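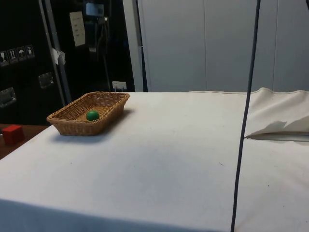 3.2 Putting one thing in a basket

We come now to the smallest task in the study, and the one our participants had the most to say about afterward. Tidying at home is usually described by its endings - the clear counter, the closed drawer - and much less by the single act it is built from, in which one loose object goes into one container and stays there. In the first round of home visits, carried out in January in the Udside neighborhood, we kept a written log of such acts, and it grew to 2663 entries before we stopped. Most of them involved a container without a lid, and a good many involved a basket of some kind, kept on a hall table or a kitchen shelf for whatever happened to turn up.

A shallow basket is a forgiving place to put things. Its contents can be seen from a chair across the room, and a hand can go in from any side. It also asks very little by way of sorting, which our participants mentioned with real affection. On the other hand, low walls give a round object less to rest against than a deep bin would, and several families told us warmly (and at some length!) about marbles, oranges and dog toys that had been put away and then found under the couch.

For the table task we therefore settled on a ball and an open basket set on a plain cloth. Figure 4 gives the arrangement. The basket is woven, with a raised rim, and the ball lies directly on the woven floor with nothing else beside it. We had tried a fuller basket in the pilot, and people very reasonably began to rearrange the other items, so that we ended up learning about their taste in baskets and hardly anything about putting a ball away.
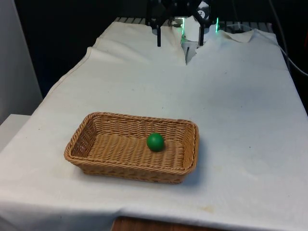 Figure 4. Green ball in the wicker basket on the cloth-covered table.

Temitope Olatunji remarked, on reading a draft of this section, that a basket holding one ball hardly counts as tidied at all, and that in her own home it would be an invitation to drop in the mail and the keys as well. We think this is a fair point and have kept it in mind in what follows. Of the log entries, 2281 record an object going into a container that already held something, so the nearly empty basket is the less common case in daily life, pleasant as it is to work with.

We also asked 11 of the participants to tell us, in their own words, when they would call the object "put away." For most of them it was enough that it was inside the rim and lying still. Another 3 wanted it near the middle, and one of those, after thinking it over for quite a while, said she would only be satisfied once the basket itself was back on its shelf. We return to her answer in Section 5, where the place of the container is treated together with the place of the object.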